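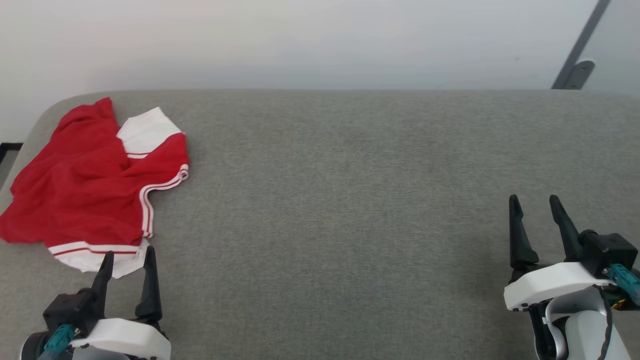 Jevcombe, June

Leading a hymn evening with no organist, where do I start?

bellropebeginner

Hello all! I've been asked to lead a songs and prayers evening at our chapel and I'm thrilled, and slightly terrified. I've read lessons and done the intercessions plenty of times but never run a whole service from the front.

Our organist is away for the whole summer, so the music will be me, a Perketti keyboard that I can play with one hand (the tune, slowly), and whoever turns up. The chapel seats 190 but we usually get 30 on a good evening, so it can feel a bit thin when people are shy about singing. We start at half past six and I'd like everyone out by half past seven for tea.

Should I use recorded backing, or just be brave and sing without? How many hymns is sensible? And does anyone have a nice way of fitting the prayers in between so it doesn't feel like stop, start, stop, start? Our minister is happy for a lay person to lead and has given me a free hand. There won't be communion.

fourthpewalto

Oh, you are going to love this! I led my first one three summers ago and I still look forward to it all year.

Six hymns for an hour, seven if a couple are short. Start with something everybody has known since school, then put anything new in third, when they've warmed up but aren't tired. Please don't finish on the new one (I did, and we limped home).

On the music, I'd mix it. Unaccompanied singing is lovely with 30 people as long as they sit together — so rope off the back and sides before anyone arrives, and put the books out only on the pews you want filled. Give the first note on your Perketti, hum it, breathe in so that they can see you breathing, and go. Pitch it lower than the book says. Most hymn books are set too high for a roomful of ordinary voices at the end of the day, and if you drop it a tone or so you'll hear the men come in properly.

For the prayers, choose one short line from the hymn you've just sung and let the prayer grow out of that. If you've sung about the sea, pray for people who work on it. Then leave a silence, longer than feels comfortable. I count to fifteen in my head. After that you say the first line of the next hymn aloud, without giving the number, because it's already printed on the sheet. It runs together beautifully.

Do print a sheet! Big type, and one side only if you can. Check that your chapel's copyright licence covers the words before you print anything modern. The old ones are mostly fine but some translations aren't.

Have a practice in the empty chapel too, out loud, from the spot where you'll be standing. Enjoy every minute.

kneelers_and_kettles

we use backing tracks through a Fosano speaker and it's fine, just check how many verses are on the track first!! ours had four and the book had five. also charge the speaker

bellropebeginner

Thank you both, this is wonderful. I've got six picked out already and I'm going down to the chapel tomorrow to try the low notes. Tracks for the first and last, I think, and voices for the rest. Speaker is on charge!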